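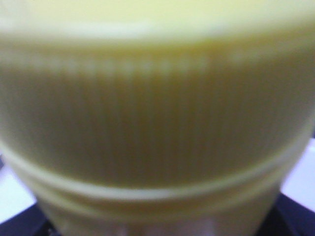 To: bench-ops list
Subject: Re: Re: weigh station, what happens to the morning people

Quick one between batches, sorry for the mess. Answering the Riviere question first, rest further down.

> We are about to put an arm on our weighing table, same kind of
> job as yours at Jelelano. Powder into cups, cup on the scale,
> note the weight, cap the jar, next. Management says no jobs go,
> "people will be freed up." My crew doesn't buy it and I'm not
> sure I do either. What did it change for you, day to day? Not
> the brochure version please. Also who fixes it when it stops
> at 6 am?
>
> Riviere packing room

OK. Day to day.

We were 3 people on weighing, mornings only. Now 2 and the arm. The third went to receiving, same pay, she asked for it, but she asked after she saw the plan on the wall so make of that what you want. No one let go. Hours the same so far. August is when the budget gets looked at again and I'm not promising anything past that.

The arm does the dull part. Cup on, wait, cup off. 279 cups on a full order and my wrist does not miss it. What I do miss is sitting down, because the job now is walking. Fill the rack, check the log, clear a jam, back to the rack. My step count is stupid. Ask for mats before it goes in, we asked after and are still waiting.

Caps are the hard part. Zornow set ours up and they were up front that ribbed screw caps would take longest. Straight on is fine. A bit crooked and it just keeps turning. We still do a hand check on every lid and I would fight anyone who wants to drop that.

Who fixes it at 6 am: you do. Zornow picks up the phone from 8. So two hours of whatever you can work out yourself. We got a half day of training, which was teh basics, stop, restart, home position. Push for a full day and push for it to be on the clock. Ours was on the clock only after we made noise.

The other thing is the blame. Before, a bad weight was mine and I knew when I'd done it. Now it's in the log at the end of the shift and everybody stands there. Get it in writing who signs for the numbers. We didn't, and there was a bad week over a Prasine order that I'm not going into on a list.

Someone else asked for the start of shift routine. Typed from memory, the taped up copy has more on it:

1. Wipe the table and the platform. Powder gets everywhere.

2. Scale on, let it settle, zero with nothing on it. If it won't zero, wipe again and check it isn't touching anything.

3. One empty cup, by hand, middle of the platform. Write down the weight. Leave the cup standing where the arm will come for it.
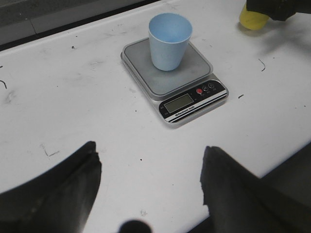

4. Run one slow cycle, hand near the stop button. Watch the fingers on the cup, they should close even on both sides.

5. Weigh the same cup again. Compare to step 3. Off by more than your limit, call it and go manual.

6. Initial the sheet. Both people, not just whoever got in first.

Takes me ten minutes, the sheet says five. They wanted to cut steps 4 and 5 when we hit 80 percent of target the first month, we said no and they let it go. Keep yours if you can.

Would like to hear from anyone who got the sign off thing settled properly, and wether your manual backup people still get practice. Mine are getting slow at it, me included.

Rack's empty, got to go

Jelelano weigh room, mornings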